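How a Car Gets Moving

A car needs energy to move. Many cars get it by burning gasoline inside the engine.

The engine has metal tubes called cylinders. Small cars often have 3 or 4. A little gasoline and air go into each one, and a spark sets the mix on fire.

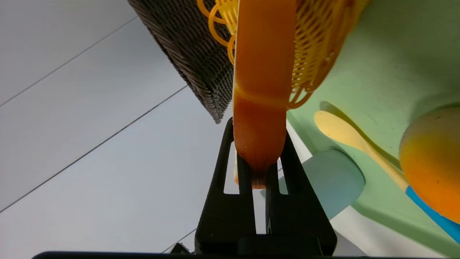
The hot gas pushes down a part called a piston. The pistons go up and down very fast, and a rod called the crankshaft turns that motion into spinning.

Next comes the transmission. It is a box of gears. Low gears help the car start off or climb a hill. High gears are for going fast. Some cars have 7 gears.

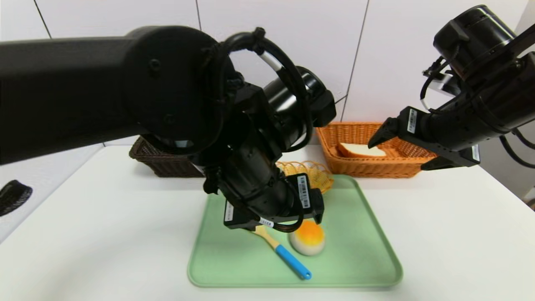 Last, the spinning reaches the wheels. In some cars it goes to the front wheels, in some to the back, and in some to all four.

Word to know
Piston: a part that slides up and down inside a cylinder.

Drendard Kids, April 2020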